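3. Gathering the Demonstrations

3.1 Why the sock task

We picked socks for the first large batch of examples because they are awkward in so many different ways at once. A sock has no fixed shape. It folds over itself, it hides under its neighbors, and it can be picked up at the cuff, at the heel or by a single loose thread (this last one happens more than we would like). Hanging it from a clip asks for a second skill altogether, and the two arms have to agree on who is holding what. Very few tabletop tasks pack that much into such a short stretch of time, and we still enjoy watching a good run from start to finish.

The station, which we call Borkar throughout this paper, has two arms mounted on one rail and facing a small walled work area. A plastic basket holds the clothing, and a white hanging rack with clips is suspended from a wooden stand. Each wrist carries a small camera, and one fixed camera looks over the whole area. All of the streams are saved together with the joint readings and the gripper opening, using the Nuchit recording software that we wrote for an earlier project and have been patching ever since.

3.2 Procedure

An operator drives both arms by hand from a pair of smaller leader arms. Each episode opens with the basket in a new arrangement. We asked operators to shake the clothing up between episodes and to resist the very natural wish to lay it out nicely, as a model trained on tidy baskets does badly on messy ones. We learned this the slow way. Our first 80 episodes were collected with the socks more or less sorted by color, and the policy trained on them reached confidently for places where a sock ought to have been.

Operators were given a short written guide and then left to find their own style. Some go straight for the cuff. Others pinch the middle of the fabric, lift, and sort things out with the second arm in the air. We kept both kinds. Radu Mihăilă, who ran most of the sessions in August, argued early on that mixed styles would confuse the learner, and he may still be right for small sets, but the comparison in Section 5 came out in favor of keeping the variety.

Figure 3 gives views from the wrist cameras and the fixed camera. 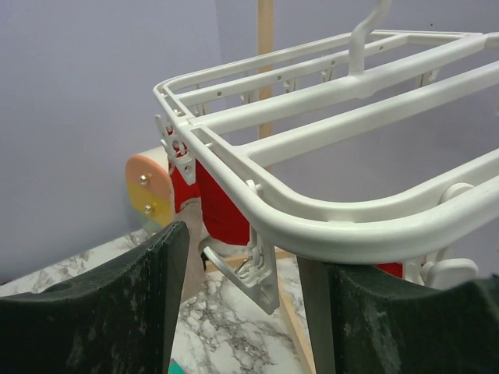
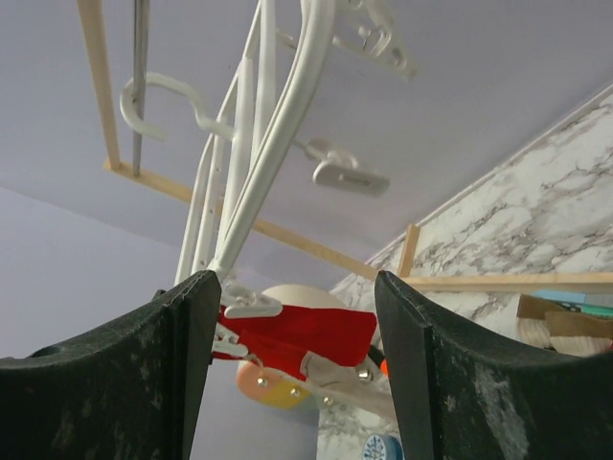
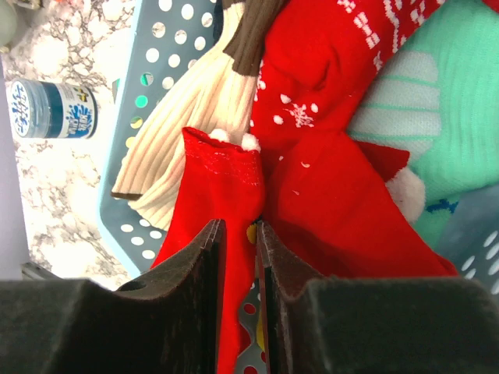
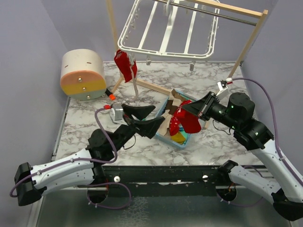
Figure 3. Camera views from the Borkar station. The first three are wrist views, two at the hanging rack and one at the basket; the last is from the fixed camera.

The part we were most curious about was recovery. A grasp slips, a clip closes on nothing, a second item comes up stuck to the first. In many collections these moments are thrown away, and it is easy to see why: they are long, they look clumsy, and the operator usually wants another go. We kept them. When something went wrong, the operator was asked to carry on from wherever things stood and fix it if at all possible. An episode was stopped only if a garment fell where neither arm could reach it or if a clip came off the rack.

This gave us a lovely surprise. Episodes with one or more recoveries turned out to be the richest in the whole set, because they show the same sock being approached from positions that no clean run would ever visit. When we trained on clean runs alone, the policy did fine until its first mistake and then froze, hovering above the fabric with the gripper open. With recoveries included, it would back off and try again, often at a different spot on the cuff. The first time we saw it do this we ran the trial over three more times just for the pleasure of it.

3.3 Labeling and checks

After each session, episodes were passed to Deltero, our small review tool, where a second person watched the fixed view at double speed and marked the start and end of every grasp. The wrist views were opened only when the fixed view left some doubt, for example when one arm blocked the other. Reviewers also marked the item being handled with a plain word or two ("red sock", "green sock") - we tried longer labels at first, but two people rarely wrote the same thing.

The full set holds 300 episodes. Of these, 73 contain at least one recovery. We held out 100 episodes for testing, chosen so that recoveries appear in the held-out part as well. A typical episode lasts roughly two minutes, though a few of the recovery runs go on much longer.

Two practical notes may help anyone who wants to repeat this. First, the rack moves. It hangs freely, so a firm push from one finger sets it swinging, and the operators soon learned to steady it with one arm before using the other. We did not ask for this and did not label it, yet the trained policy picked it up anyway. Second, gripper pads gather lint from knitted fabric, and lint changes how well they hold. We now wipe the pads at the start of each session and write down when it was done.

3.4 What we left out

We did not collect examples of pairing socks or of taking dry items down from the rack. Both are natural next steps, and the Zodon station being put together in the next room has a wider rail that should make them easier to try. We also left out very thin fabric such as stockings, which the present pads cannot separate reliably. Early tests with a softer pad look good - one of them handled a single layer without pulling up the layer beneath - but there is too little data so far to report here.

The next section describes how the episodes were cut into training windows and how the four streams of input were lined up in time.

Related items
Steadying a hanging load with two arms
Nuchit: recording notes and file layout
How many recoveries are enough?
Deltero reviewer guide, short version
Soft pads for thin fabric: first tests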